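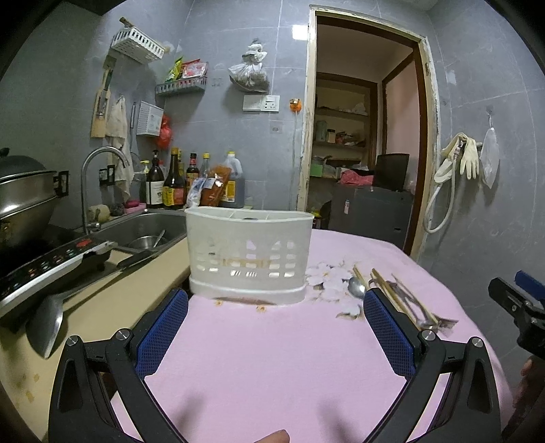 # About Oltar Kitchen School

Oltar Kitchen School teaches the routine work of a home kitchen: clearing, washing, drying, sorting and putting away. Cooking is taught only as far as it produces something to clean up. The school was founded in 2000 by Sanne Van Damme in two rented rooms in Orkusley and moved to its present address, 2107 Dierckx Street, when the lease on those rooms ended.

Enrollment is open to adults and to teenagers accompanied by an adult. No prior experience is assumed.

## What we teach

The core course is called Table to Drawer. It starts at the point where a meal is over and ends when every utensil is back in its storage position. There are 3 modules:

- **Clearing.** Paper scraps and crumbs come off the table before any utensil is moved. Students gather torn paper by hand, then lift the cloth by its corners and shake it over the bin.
- **Washing.** Order of work at a single-bowl sink, water level, soaking, and the handling of knives. Knives are washed singly and never left under suds.
- **Holding and storing.** Use of the upright utensil holder, drainage, separation by type, and transfer to the drawer.

The third module takes the most time. Spoons, forks and chopsticks have different needs in a divided holder. Metal utensils drain well with the handle down and the working end up, provided the bowls of the spoons are not nested. Wooden chopsticks go in a section of their own, thick end down, and stay there until fully dry. A holder with a perforated wall dries faster than a closed one but needs its base scrubbed weekly – residue collects in the solid band at the bottom, where there is no airflow.

Long-handled tools such as spatulas do not go in the table holder. They raise its center of gravity and it tips. We hang them or lay them flat.

## Working conditions

Lessons take place in a working kitchen with domestic equipment. Counters, sinks and cooktops are of ordinary household size, and the tables are covered with cloth as they would be at home. We do not use commercial dishwashers or three-compartment sinks, and graduates should not expect the course to qualify them for restaurant work.

Groups are kept small enough for each student to complete a full cycle per session. Students work from a printed sequence card for the first sessions and without it afterward. The card is revised each March. The current version moved cooktop wiping from the start of the sequence to the end, on the grounds that large pots are usually still too hot to shift when clearing begins.

## Staff

Sanne Van Damme directs the school and teaches the storage module. She trained as a textile technician and wrote the section of the course on table linen, including the stain chart that students receive with the sequence card. Washing and clearing are taught by part-time instructors, all of whom have completed the course themselves.

## Vukaldale sessions

A shortened version of Table to Drawer runs in Vukaldale for people moving into their first apartment. It covers clearing and storing in full and reduces washing to one session. Participants bring their own utensil holder if they have one – the exercises are adjusted to its number of sections. Holders without a drainage opening can be used for storage practice but not for drying.

## Visiting and enrollment

The Orkusley kitchen can be viewed before enrollment by arrangement with the office. Wear closed shoes. Aprons and towels are supplied, and gloves are available in all sizes except extra small, which should be requested when booking.

Page last revised 2/25/24.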